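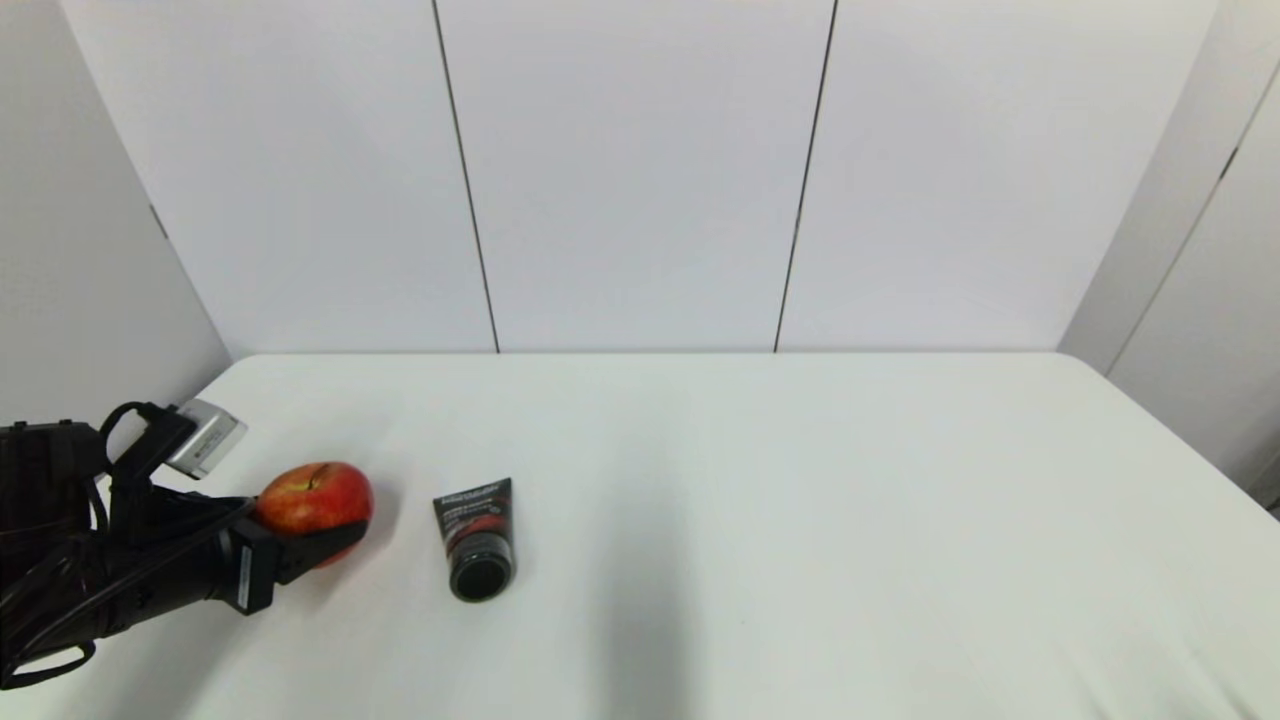
Home | Our Services | Fees | FAQ | News | Contact

Questions about making a complaint

Brunner Stendel is a firm of solicitors with offices in Kosance and Oveo. The answers on this page cover how we deal with complaints about our work or our bills. They apply to clients in all departments.

Last updated: December 21, 2022

Who can complain?

Any client or former client of the firm. If you are an executor or hold a power of attorney for a client, you can complain on their behalf, but we will ask to see the grant or the registered power first. If you are on the other side of a case we are handling, we owe our duties to our own client and there is a limit to what we can tell you. We will still read your letter and reply to it.

Should I speak to my solicitor first?

You can if you want to. Many problems are about a call that was not returned or a letter that was hard to follow, and the person with your file can often put that right the same day. You do not have to do this before making a formal complaint.

How do I make a formal complaint?

Write to the Complaints Partner at the Kosance office, or hand a letter in at either reception. E-mail is fine. Please give:

- your full name and address
- the reference at the top of our letters to you
- what went wrong, with dates if you have them
- what you would like us to do

Copies of documents are enough. Do not send originals, and in particular do not send deeds or a will.

I find it hard to write things down. Can I complain by phone?

Yes. Ring either office and ask for a complaint to be taken by phone. A member of staff who has not worked on your file will write it out and send it to you to check. Nothing goes further until you have agreed the wording. We can also send our letters in large print, and we can arrange an interpreter for a meeting.

What happens next?

You will get a written acknowledgement within 5 working days. It will say who is looking into the complaint and give a direct number. That person reads the file, speaks to whoever did the work and may ring you with questions. If a meeting would help we will offer one, at our office or by phone.

We aim to send a full written reply within eight weeks. If we need longer than that we will write and say so, and you do not have to wait for us before going to the Legal Ombudsman.

Will it cost me anything?

No. We do not charge for looking into a complaint, and the time spent on it does not go on your bill. We do not pay for your own time or postage unless we agree this as part of settling the matter.

My complaint is about the bill. Do I still have to pay it?

Pay the part you agree with and tell us in writing which items you dispute. We will not chase the disputed part while we are looking at it. Interest may be added later if the bill is found to be correct, as set out in your client care letter. You may also have the right to ask the court to assess the bill. There are strict time limits for this, so please take advice early.

Will you stop acting for me if I complain?

Not for that reason alone. Work on your case will carry on, and any court dates or completion dates stay as they are. If you would like a different solicitor in the firm, say so in your letter. It is not always possible in the smaller departments, and Oveo has only one solicitor doing agricultural tenancies.

What can you offer if you agree with me?

It depends on what went wrong. We may apologise, correct the work at our own cost, reduce the bill or pay a sum for the trouble caused. For a missed appointment with no other loss we normally take £100 off the bill.

What if I am not happy with the reply?

You can ask for a review by a second partner. It is optional. You can also take the complaint to the Legal Ombudsman, which is independent of us. Time limits apply, and the current ones are on the Ombudsman's own website. Our final letter will repeat the contact details.

What if I think a solicitor has been dishonest?

You can report this to the Solicitors Regulation Authority at any time. It deals with conduct and does not usually award compensation for poor service.

Are the offices open over the holidays?

Both offices close in late December and open again in the new year. Those days do not count as working days for our acknowledgement. Complaints sent by e-mail will be logged on the date they arrive.

Print this page
E-mail this page

Related pages

Our fees and how we work them out
Your client care letter explained
Storing wills and deeds
Changing solicitor part way through a case
Finding the Oveo office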